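Learning to repair a coffee grinder in my second language

In August I moved into a small apartment above a bakery, and the first thing I did was to break my coffee grinder. It is a Vito, an old hand model with a drawer, and it came with me through three countries. I put it on the edge of the sink, and the sink is not flat. The handle bent and the inside part stopped turning.

My first idea was to buy a new one. I looked at the Fehr, which everybody recommends, and closed the page when I saw the price. Then I thought that a thing with so few parts can be repaired, also by a person like me who never repaired anything except one bicycle tire.

The difficulty was the words. In my own language I know what a washer is, and a burr, and a set screw. In English I knew only the washer that cleans clothes. I spent the whole first evening reading a forum where people wrote "back off the nut a quarter turn", and I believed for a long time that it was an instruction to step away from the table.

So I made a list. I wrote each new word in a notebook with a small drawing next to it, and after a week I had 40 words. Some of them I have never used again, but "shim" I like very much and I try to put it in conversations. 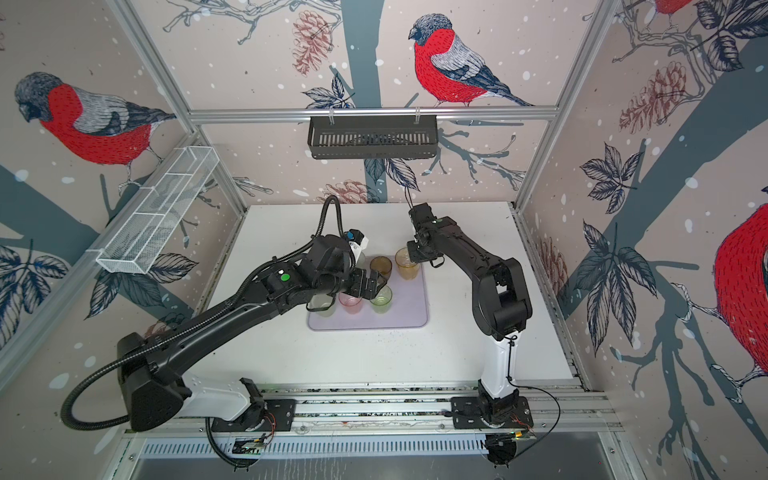

Issue 13, page 2

The spare parts came from Larkasetti, a shop that sells pieces for old kitchen tools. They answer emails slowly but they answer. I sent a drawing with measurements and they wrote back that my bearing was the older type, number 789 in their catalog, and that I should measure again before paying. I measured again. I had been wrong by one millimeter, so I am grateful for this.

Taking the grinder apart took me one hour. The old coffee was in every corner, brown and sticky, and it smelled like a cellar. I cleaned everything with a dry toothbrush and a wooden stick. Please do not use water on the steel parts – I did it with one of them and found a thin line of rust the next morning.

Putting it together was slower. There is a spring which wants to be on the other side of the room, and two times it went there. I also put the burr in upside down. The grinder worked like this, in a way, but it gave me pieces so large that I could count the beans they came from.

For the handle I had no solution. A neighbor told me to heat it and bend it back, but I was afraid to break it completely. It is still a little crooked. When I turn it, my hand makes a shape more like an egg than a circle, and after two weeks I stopped noticing.

Now I grind every morning, roughly 1,000 beans if I believe the internet, and I drink the coffee at the window while the bakery below opens its door. The beans are from Livura, the dark ones in the paper bag. They were on sale and I bought too many.

Next I want to look at the kitchen scale, which shows a different weight each time I put the same cup on it. I already found the word for this – "drift" – and wrote it in the notebook. If somebody has the manual for an older kitchen scale with a round plate, please write to me in the comments, also if it is only in German.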